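Keeping a Shared Shoe Rack in Order

Winilberg House Residential Services
Household Guidance Series
Last reviewed: Friday, October 23, 2020

This guide is intended for residents, housekeeping staff and anyone else responsible for an entryway used by more than one person. It explains how to set up an open metal shoe rack, how to assign the shelves, and how to keep the rack and the floor around it clean. The full procedure takes 30 minutes the first time. Weekly upkeep takes 10 minutes.

The instructions apply to any tiered rack with tubular rails, including the Govela and Hailu models issued to the residences at Winilberg. Residents with closed cabinets should follow the separate sheet on cabinets and benches.

What you will need

Two soft cloths, one for washing and one for drying
A bucket of warm water with a small amount of dish soap
A dry brush with medium bristles
A broom and dustpan, or a vacuum with a floor attachment
A washable floor mat
A bag or box for shoes that are leaving the entryway

Do not use steel wool, scouring powder or bleach on metal rails. Fine scratches dull the surface and give rust a place to start.

Step 1. Clear the rack completely

Remove every pair, including those that seem to be in the right place. Set the shoes on the mat or on newspaper, matched and facing the same way. Slippers and slides that have collected on the floor should be added to the group. Check behind the rack, where single shoes and loose laces tend to end up.

Step 2. Sort the shoes

Divide the shoes into those worn every week, those worn in the current season, and those that should be stored elsewhere. A resident may keep up to four pairs on a shared rack. Winter boots are moved to the storage room in March and returned when the weather requires them.

Shoes with separated soles or holes should be repaired or discarded. Unclaimed shoes are to be placed in the labeled box beside the front desk and are not to be thrown away by other residents.

Step 3. Wash the rails

Wipe each rail along its full length with the damp cloth, then turn the cloth and wipe the underside. Grit gathers at the points where the rails meet the side posts, and these joints should be worked with a corner of the cloth. Dry the metal at once with the second cloth. Water left standing on chrome or stainless steel leaves spots that are harder to remove later.

Finish with the feet. Lift one side of the rack slightly and clean under each foot cap. A missing or split cap should be reported, as bare metal will mark the floor.

Step 4. Position the rack

Sweep or vacuum the floor before the rack goes back. Leave a gap of 2 inches between the rack and the wall so that the heels of longer shoes do not scuff the paint and so that air can move behind the shelves. If a poster, calendar or map hangs on the wall, keep the upper rails clear of it.

Press down lightly on each end of the top shelf. The rack should not rock. If it does, turn it or adjust the feet until all of them rest on the floor.

Step 5. Brush the shoes before returning them

Knock the soles together outdoors, then brush away dried mud. Wipe rubber sidewalls with the damp cloth; white soles in particular show dirt quickly and look neglected even when the upper is clean. Allow wet shoes to dry on the mat with the tongues pulled forward. Wet shoes are never placed on an upper shelf, where they will drip on the pairs below.

Step 6. Assign the shelves

Everyday shoes belong on the lowest shelf. Sneakers and walking shoes are the usual choice, and they can be taken and replaced without disturbing anything else. Lighter pairs such as flats and canvas shoes go higher. Heavy shoes on the top shelf make a narrow rack unstable, particularly one with slanted legs.

Set the two shoes of a pair side by side, close together, with the soles resting across the rails. A shoe that sits on only one rail will tip forward when the rack is bumped. Toes may point toward the wall or toward the room, but the whole shelf should follow the same direction.

Navy sneakers with "WARRIOR" lettered along their white soles are placed on the lower shelf as a pair, side by side on the rails. 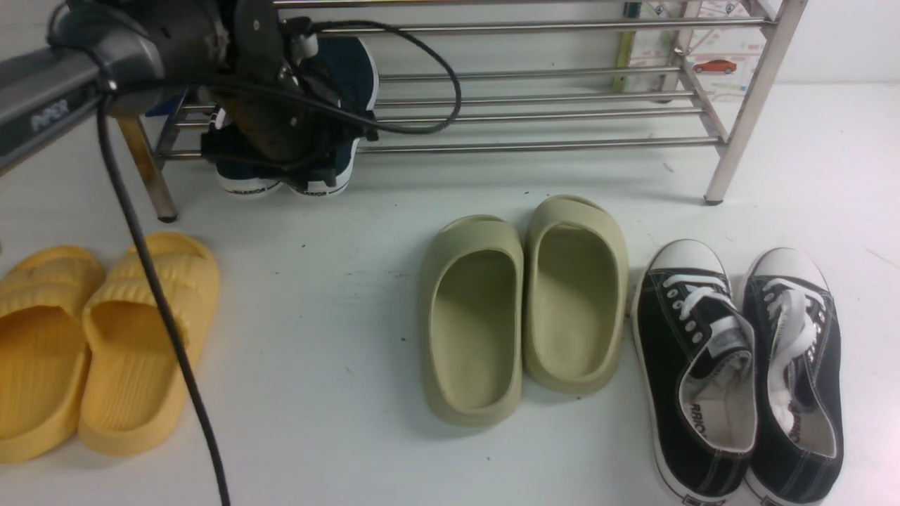
Step 7. Provide for slippers and slides

Indoor footwear is often left on the floor in front of the rack for convenience. This is acceptable for one pair per resident, provided that the walkway stays open. Line the pairs up parallel to the rack, with the heels toward the person entering the home. All other slippers go on a shelf or in a basket.

Step 8. Label the shelves, if needed

In residences with several occupants, a small tag tied to the end of each shelf prevents most disputes. Kindeo clip tags are available at the front desk. Adhesive labels should not be applied to the rails - the residue is difficult to remove and attracts dust.

Weekly upkeep

Straighten every pair and return stray shoes to their shelves.
Wipe the lowest rails, which collect the most grit.
Shake out the mat and sweep beneath the rack.
Look over the feet and joints for looseness.

Common problems

Odor. Air the shoes near an open window and wash removable insoles. Sprays cover the smell only for a short time.

Narrow heels slipping between the rails. Lay a strip of rigid shelf liner across the tubes, or move these shoes to a flat surface.

Rust spots. Rub the spot gently with a paste of baking soda and water, rinse, and dry. Report any rust that returns in the same place.

Requests for replacement caps, tags and mats may be submitted at the front desk during regular office hours.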